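# Living with a two-armed house robot: upkeep tips from a doubter

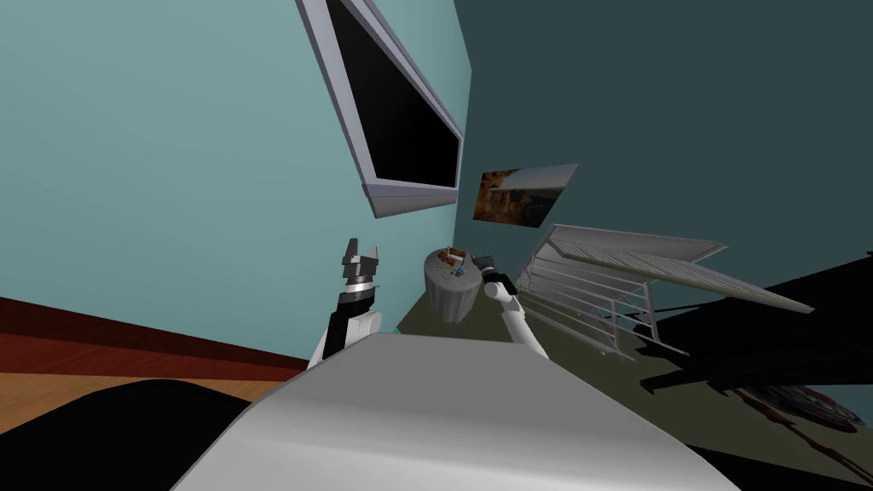 **How often do the grippers need cleaning?**

Once a week if the machine handles laundry or food, once every two weeks if it only picks things up off the floor. The Adport booklet says monthly. I wouldn't trust that in a house with carpet.

I look after one of these for my sister-in-law, Rosalind Ambrose, and I am still not sold on it. A basket and a free hand do most of what it does. But she paid for it, it's in her living room, and if you have one too you may as well keep it running.

## Before you touch anything

Park it and wait for the arms to settle. Use the stop button on the machine, never the one in the app. The app has told me "stopped" while an elbow was still drifting. Then pull the charger.

## Gripper fingers

- Wipe with a cloth barely damp with dish soap. No vinegar. I've seen people online swear by vinegar for everything, and it left the pads on Rosalind's tacky for days.
- Hair winds itself in behind the fingers. Get it with a wooden toothpick or a crochet hook. A knife will nick the pad.
- Open and close by hand, slowly. Both fingers should move the same amount. If one lags, clean again before you go buying parts.

Pads are sold in pairs by Liltcombe for $17, which is steep for two scraps of rubber. I tried cutting my own from a jar-opener sheet. They lasted through November and then peeled, so I gave in.

## Wrists and elbows

Dry cloth only. Do not oil them! The joints are sealed, and whatever you spray on ends up as a ring of gray fluff. A squeaky wrist is nearly always grit in the seam. Run a soft toothbrush around it and see if the noise goes away before calling anybody.

Kamarul Majimbun at the Pendale repair counter charges $33 to look at a noisy joint. He told me most of the ones he sees need a brushing. He still charges for it, mind you.

## Body shell

A microfiber cloth and plain water. The big curved top collects dust faster than any shelf, and the dust slides down to where the arms come out. Wipe away from the shoulders. Skip the "robot polish" that Wuisan sells. I tried a bottle. It smells like car wax and I could not see one bit of difference.

## Setting up its practice spot

The booklet wants a "dedicated training zone." You need a clear patch of floor and something to reach for.

1. Start with a light, stiff container. A ribbed plastic bin works. Soft bags fold up and teach you nothing about whether the arms are lined up.
2. Put small things on top only after it can reach for the bin without bumping it.
3. Keep folding racks well to one side. Thin bars are hard for it to judge, whatever the box claims.
4. Pick up sticks, cushions and mats from where it rolls.
5. Shut off the TV for the first tries. I can't prove a moving picture bothers it, but it costs nothing.

## When the two arms don't agree

Sometimes one arm stops short and the other goes too far. The app's answer is a full reset, and a full reset wipes the saved room. Try this first: park it, lower both arms, power off, wait for the lights to go out, power on. Check that it's sitting level. A folded rug corner under one wheel is enough to throw the reach off, and I spent a whole Saturday learning that.

If it's still off after two restarts, do the reset and plan on losing an afternoon.

## Things I'd skip

Arm sleeves. The yearly plan. Any update in its first week.

Last changed Tuesday, May 18, 2021. Fixed the part about the charger.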